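5.2 Loss of grip signal during two-arm handover

Of the 94 handover trials run on the Malura cell in August, 79 finished without operator action. Most of the rest were ordinary misses, where the receiving gripper closed on air or on the edge of the part. In 7 trials the cause was different. The left gripper stopped reporting its finger position while the arm kept moving, and the controller went on using the last value it had received.
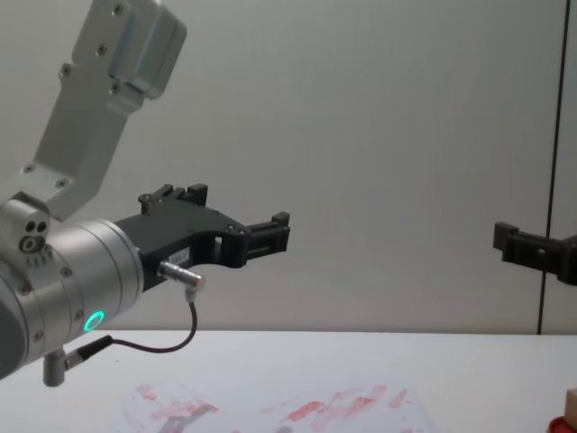
Figure 6. One arm with its gripper, and the second arm's gripper, over the work table.

Stale position data is a safety matter in a shared workspace. With the last value held, the Tsikata controller treated the part as gripped and sent the second arm in at handover speed. We traced the dropouts to the gripper cable. It leaves the connector near the wrist, drops, and loops back to a fitting on the underside, so wrist rotation bends it close to the connector. Fermín Salinas repeated the motion with a meter across the line and found an intermittent open circuit past a certain wrist angle. No fault was raised, as the driver only checked for a link when it started up.

We made 2 changes. The driver now stops both arms if no new finger position arrives within the control period, and wrist rotation is limited in the planner. The limit rules out a few of the approach poses used in Section 4, and those trials were not repeated.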